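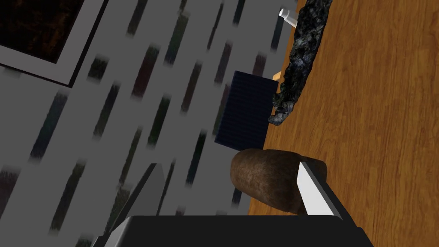 Mahtab Mahmoudi told me the sim clips from Jivel would save us a month of teleoperation, and that I should quit grumbling until I'd trained on them. So I trained on them.

Jivel sells rendered grasping episodes in packs of 85. We bought 2 packs. Clutter is decent: lumpy, odd shapes crowded together on a wood-grain table, one thing hiding half of the next. The tilted wrist view I like less. Our own arm never sees a table at that slant, and I had to throw out 35 episodes before the policy settled down.

Labels are thin, and support took two emails. I'd rent Tristamis again before buying a third pack.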